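A visit to the garment care open day at Fulov

Posted 10/6/24

My cousin Orysia Yurchenko and I went to see the open day of Fulov, the company that cleans, repairs and resells used clothes. It has its building behind the old bus depot in Zernero. I have a small shop for second-hand clothes, so I went with a notebook. Orysia went because there was a promise of soup. We were both satisfied.

How to get there

From the center you take bus 54 to the last stop and then walk 15 minutes along the canal. There is parking too, but it fills early. The entrance is on the side and not on the street, and the paper arrow on the gate was pointing to the wrong door, so we first visited a tire shop. At the right door a young man gave us stickers with numbers. Mine was 999. I asked if so many people had come already and he said no, the roll just started there.

The groups were small. Our guide was Ermanno Sanna, and he has worked in the building from the time it was only a laundry. He speaks quietly, so it is good to stand near him.

Receiving and sorting

The first hall is where the bags arrive. I expected a strong smell, but the big doors were open and it was not bad. The clothes are put on long tables and divided first by material, then by condition. I asked Ermanno what they do with cotton T-shirts, because in my shop I have always too many of them. He said they keep the ones with a good collar. If the collar is wavy, the shirt goes to cleaning cloths, even when the rest looks like new. I have written this in large letters in my notebook, because I have a full box of wavy collars at home and I must now be strong.

Each piece which stays gets a small paper number on a safety pin. The last number they gave before our visit was 2524, for a green raincoat with one button missing. Orysia tried to buy the raincoat immediately. It is not possible, everything must go through the washing first.

Washing and drying

This part was short for us because of the noise. Dark clothes are turned inside out and washed in cold water with a liquid called Moura. Ermanno does not like dryers for anything with a print on it. He told us that the print gets little cracks that you see only after the third or fourth time. They dry flat on nets, and the nets are in a warm corridor where one could very nicely sleep in November.

A lady from our group asked about wool. The answer was long and I did not understand all of it, but the main advice was to press the water out inside a towel and never to twist.

The repair room

For me this was the best room. Four women and one man were sitting by the windows, each with a lamp and a tin of buttons. You could bring one piece of your own and they showed you how to repair it. I brought a gray cardigan with a hole at the elbow. The man showed me how to make the first threads in one direction only, without pulling, and then to go over and under. Mine is not beautiful – but the hole is closed. Orysia learned to sew a button with a little "neck" of thread under it, so that it sits well on thick cloth.

There was also a table with thread for sale from a firm named Clellovier. The colors were good, the prices less good. I bought black and dark blue and then regretted the dark blue, which at home looked black.

Hanging and presenting

The last part of the tour was about hangers, and I thought it would be boring. It was the part where I learned most for the shop. A T-shirt looks simple, but if you push a hanger in through the neck you stretch the collar, and then you have made with your own hands the wavy collar that Ermanno throws to the cloths. The hanger should go in from the bottom hem, one side after the other, until both shoulders lie on it. Then you pull the shirt straight at the hem, gently, and look if the neckline sits in the middle.

I asked which hangers are good for T-shirts. For a light shirt a plastic one is enough, he said, if the ends are smooth and the width is right. Too wide makes points in the sleeves. The color is a question of taste. I prefer one color for the whole rail, Orysia finds the mixed ones more cheerful, and I must say that a black shirt looks quite nice on pale blue, with beige and pink ones waiting next to it.
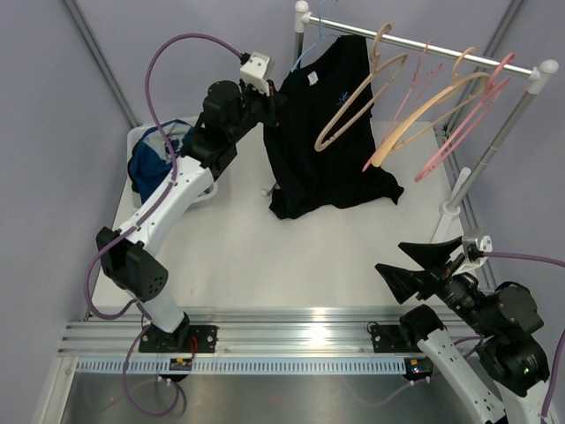

Soup and practical notes

The soup was lentil, with lemon, and it was served in the courtyard until it was finished. Come before one o'clock if you want it. There is bread also, and a cake which costs extra.

The visit is free, but you must write your name on the list at the door. The floor in the washing hall is slippery, please take closed shoes. Children can come to the repair room if they sit with an adult. The toilets are on the upper floor and there is no elevator, which for my mother would be difficult.

Bring one thing to repair and a bag for what you buy in the little shop near the exit. Orysia left her phone number there, for the green raincoat.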